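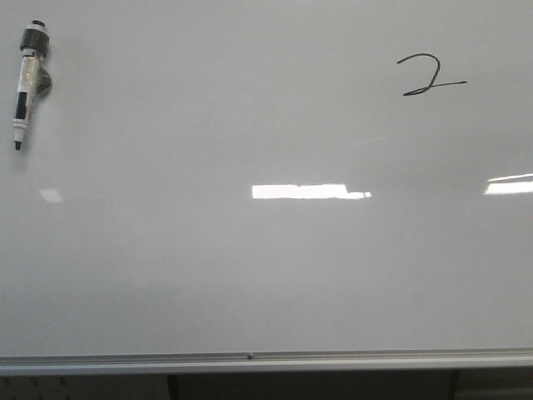 Prastel pill pouch for cats, two months in

Short version: works, mostly, buy the small size. Long version because my vet's office asked me to write it up and I keep getting the same emails.

My cat is Faker. 15 years old, thyroid, one tablet twice a day, has been that way since April. Named for how he limps when he wants the good chair. He will eat a cheese ball around a pill and leave the pill on the rug, clean as a whistle. So I've tried most things. Butter, tuna paste, the plastic pill shooter (he bit the tip off the first one). Wrapping him in a towel works but then he's under the bed until dinner.

The Prastel pouch is a soft bag for the whole cat, basically. Zip up the back, neck opening with a velcro strap, head stays out. Comes with a soft-tip pill gun and a little bottle for chasing it with water. Paid 58 dollars for the set. There's a bigger one for 74, more on that below.

Getting him in. First week was bad. You lay it open on the floor, cat on top, zip from the tail end. Sounds easy. He walked off it maybe nine times. What fixed it was leaving the thing out with a treat on it for a few days, no zipping. Do that first. The leaflet says to do it too but on the back page in tiny print, so of course I read it after.

Now it takes me five minutes start to finish and most of that is finding him.

The pill gun is the best part. Soft silicone tip, holds the tablet without dropping it, plunger doesn't stick. Go in from the side of the mouth, behind the big tooth, not straight down the middle. Then a bit of water from the bottle. My vet, Dr. Hwa-young Jin, is firm about the water, dry tablets can sit in the throat and irritate it. Ask yours how much to give.

One warning. Don't crush or split thyroid tablets just because the gun came with a splitter. Some aren't meant to be split and you don't want the dust on your hands. Check with whoever prescribed it. I wear gloves anyway.

Stuff I don't like:

Velcro. Loud. He hates the rip sound more then the pill. I open it slowly now with my hand over it.

Zipper catches fur on the belly side. There's supposed to be a flap behind it but it folds over. Comb him flat first or hold the flap down with a finger.

Washing. Says machine wash, came out with the lining bunched up in one corner. Hand wash and hang it.

Sizing is off. Faker is a skinny old man and I got the large because of the chart. He turned right around inside it. Full circle. Swapped for the small and it's snug, fine. If your cat's between sizes go down.

My neighbor Sun-ja Cha has the Plerkgate one, wich is more like a stiff cape with a collar. Easier to put on, no zipper. But her cat backs out of it in about 15 seconds so I dont see the point. Might be ok for a calm cat. If you have a calm cat you probably aren't reading this.

Would I buy it again, yes, at 58. Not at 74. Also ask your vet about the ear gel version of the medicine before you buy anything, some cats do fine on it. Mine didn't, his numbers wandered, so back to tablets.

Will update if the zipper goes.

June 2021

Contact | Copyright Jin Cat Clinic, all rights reserved | Back to top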